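Sorting small stuff into one bowl vs. trays

jmorikawa_t
Posted Sunday
I have 200 small pieces to put away at the end of each day and I've been tossing them all in one big white bowl. Tatsuya wants divided trays from Gralbridge. Does anyone still use a bowl?

sakai_m
Trays. With a bowl you end up digging for the one you want. I switched in March and I'm not going back.

vamlow50
Bowl. I had trays and spent more time deciding which slot than putting things away. The trays are in the garage now.

sakai_m
Then you had too many slots. Mine has six.

vamlow50
Mine had 50, so yes.

josiane_g
Depends on color for me. In a white bowl the bright pieces are easy to find and the white ones disappear. Same problem in reverse on a dark table, where you can't miss a white piece but a black one gets left behind. What's your table like, and how big is the bowl?

jmorikawa_t
Gray table, matte. Bowl is large and round and sits at the back. I pick up whatever is on the table and drop it in.

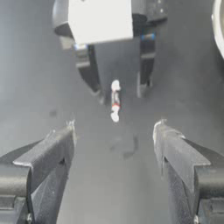
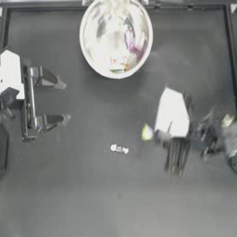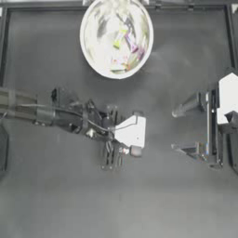

I don't need to find one particular piece very often. Mostly I need the table clear by 5 so Isamu can use it.

josiane_g
Then I'd keep the bowl. Get a second one for the pale pieces if it bothers you.

sakai_m
Two bowls is a tray with extra steps.

vamlow50
Two bowls stack. Trays don't, at least the Gralbridge ones I had didn't.

sakai_m
Mine stack fine. Check for a lip on the underside before you buy.

jmorikawa_t
OK. Going to stay with the bowl for now and try a second one next week. Tatsuya can have one tray for his own things.

brastness_176
Whatever you get, put felt under it. Mine slid.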